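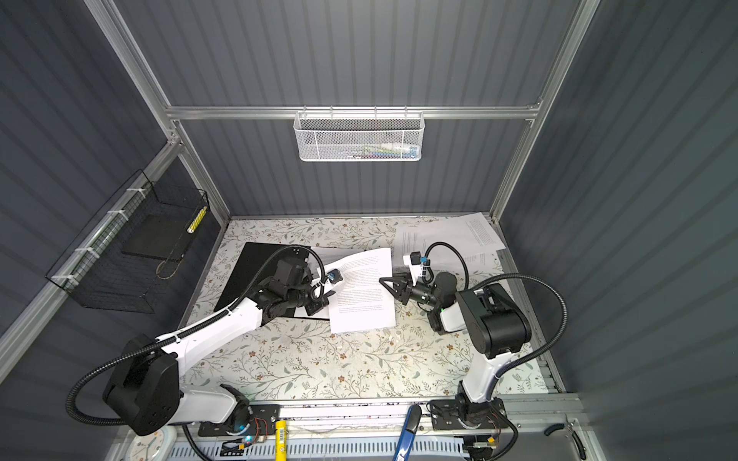
3. Cell Setup and Upkeep

3.1 Layout of the cell

Figure 1. The Benden cell during a paper-handling trial. Both arms are mounted along the near edge of the table, with the cable tray below the rail. The left gripper is at the printed sheet, which lies partly over the flat black board; the right gripper is open.

All of the trials reported in this paper were run in one cell, which we call Benden. It has two arms, a covered tabletop and a walled enclosure built from aluminum extrusion with dark ribbed panels. The arms stand on separate black mounting plates carried by a single rail along the near edge (Figure 1). We chose this side so that a person standing at the front could reach the bolts, the boards and the cables without leaning over the work area. The cost is that the arms have to reach forward for everything, and the back corners of the table are harder to use than the middle. Stacks of paper that are waiting their turn are kept at the back right, where the arms seldom need to pass.

The position of each mounting plate on the rail can be changed by loosening its bolts. We moved the plates several times in the first month and then left them alone. The final spacing was a compromise. With the plates close together, both grippers could reach the same edge of a sheet, but the elbows came near each other when the arms folded back. With the plates far apart the elbows were safe and the shared area became too small for a full page. Once the spacing was settled, we scribed a line on the rail at both sides of each plate. After any work on the plates, they are set back to these lines before the bolts are tightened.

3.2 Table surface

The table is covered with a printed cloth. Earlier trials on a bare white top gave poor results, as the edge of a white sheet was hard to find in the wrist camera images. The cloth has a small leaf pattern on a cream ground, and the cameras have to separate the paper from it, which is closer to what we expect on a desk or dining table in use. It also lets the fingertips press down slightly below the edge of a sheet. On the hard top the fingers either slid over the paper or pushed it away.

The cloth does move. A gripper that comes down too low will drag it, and a fold left near the middle of the table is enough to spoil the next pick. We fix the cloth under the table edge with clamps and pull it flat by hand at the start of a session. It is replaced when marks or pulled threads can be seen from the front of the cell. The flat board is put down after the cloth is straight. Its angle is changed between trials on purpose, and a sheet may be placed wholly on it, partly on it or beside it.

3.3 Grippers and wrist cameras

Each gripper has two fingers and a small camera mounted close by. The camera mounts gave us more trouble than any other part of the cell. A mount that has turned by a few degrees still gives a picture that looks normal to the operator, yet the gripper will close beside the paper edge. We found this out only after a set of 40 trials on the right arm had to be thrown away. The mount had been knocked during a cloth change and no one had checked it.

We now check both cameras before every session with a printed card, designed by Marcela Štefanec, that is laid at a marked place on the table. The arm is sent to a stored pose above the card, and the operator compares the live image with a saved one. If the corners of the card do not line up, the mount is loosened, turned and tightened again, and the check is repeated from the start. Calibration is run again only when the mount has been taken off or the card cannot be brought into line by hand. The check takes little time when nothing has moved, and it was skipped only once during the work reported here.

Fingertips are wiped with a dry cloth between sets. Paper leaves a fine dust on the pads, and a dusty pad loses its hold on a single sheet well before it loses its hold on a stack. We tried a damp wipe for a while and gave it up. The pads needed time to dry, and if they were used too soon they marked the print. Worn pads are changed in pairs, so that both fingers of a gripper always have pads of the same age. The gripper is opened and closed fully after a change and its zero point is stored again.

3.4 Cables

The cables to the wrists run outside the arms in corrugated sleeves and loop back along the links. Loop length matters. In the first build the loops were tied close to the links, which looked tidy and kept them out of the camera images, but the left wrist could not turn all the way without pulling on its plug. The fault showed up as a camera that dropped out for part of a second and came back. We changed the camera, then the board it was plugged into, before looking at the sleeve.

In the present build the loops are wide. The arm is moved by hand to the ends of its range with the power off, and the sleeve is tied only at points where it stays slack in all of those poses. A wide loop can catch on the other arm, so the planner treats each loop as a solid shape somewhat larger than the sleeve. This removes a part of the shared space that the arms could otherwise use. We accepted the loss.

Below the rail the cables are gathered in a slotted tray. Spare length is folded inside the tray and kept clear of the small circuit boards along the rail. Every cable has a tag at both ends, written in the same hand and listed on a sheet kept with the cell. When a cable is replaced, the old one is pulled out completely. During an early repair we left a dead cable in the tray, and it was later plugged in by mistake.

3.5 Routine and repairs

The upkeep routine has a short part and a long part. The short part is done at the start of a session: pull the cloth flat, check the cameras, wipe the pads, and move each arm slowly through a fixed path while listening for noise. The long part is done after every 20 hours of running. The mounting bolts are checked with a torque wrench, the plugs at the wrist and at the boards are pressed home, the sleeves are felt along their length for cracks, and the joint zero points are compared with the stored values. A joint that is out by more than the limit set in our Clernus control software is zeroed again and watched over the next session.

Over the whole study the cell completed 952 trials. Work stopped for repair 15 times, not counting the short checks described above. Most stops were traced to camera mounts or wrist plugs, and these were fixed at the cell with hand tools. The longest stop came in October, when the elbow of the right arm began to make a clicking noise under load. The arm was taken off its plate and sent to the Wakusau workshop, where a loose screw was found inside the joint cover. After it came back we repeated the full calibration and ran a set of practice trials, which are left out of the results.

Tools and small parts are kept within reach of the front of the cell, some of them in wire baskets fixed to the walls and the frame. We record each repair in a plain text log with the trial number before it, the part touched and the name of the person who did the work. The log was kept in the same form at Kashindye, where a second cell is being built, and the trial numbers in it were used to decide which data to leave out in Section 4.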